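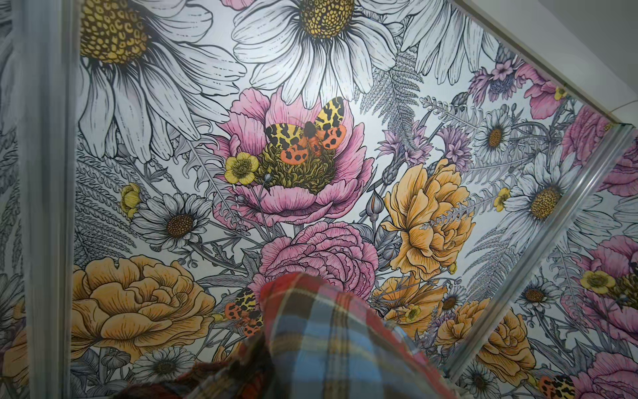 Gralbridge Community Garden — progress report to the Benden Fund
11 September 2022

Dear Leanne Crabtree,

I hope the summer has treated you kindly. It has been a busy one on our end, and I'm happy to say most of what I promised you in March is either finished or well on its way.

The lower beds are dug, edged and planted, and 40 households now have a plot of their own. We had hoped for 60, but the strip along the Mladenović side turned out to be full of old rubble, and clearing it ate up most of May (and a good deal of everyone's patience!). Those last plots should open next spring, and the people waiting for them have been very gracious about it.

The Saturday-style cooking sessions we talked about have become evening ones, which suits the families with small children much better. Jasmina Petek has led two of them so far, one on pickling and one on squash, and both ran late — people just didn't want to go home.

On the money side, we are a little under budget on lumber and a little over on water. The new rain tanks from Fumura were delivered later than agreed, so we leaned on the town supply through the hot weeks. I'd like your permission to move what is left in the lumber line across to cover that bill. The receipts are attached.

Over the winter we'll be mending the tool shed roof and sorting out the seed swap. Do come and see us before the frost if you can, the dahlias are still going strong.

With warm thanks from all of us at the garden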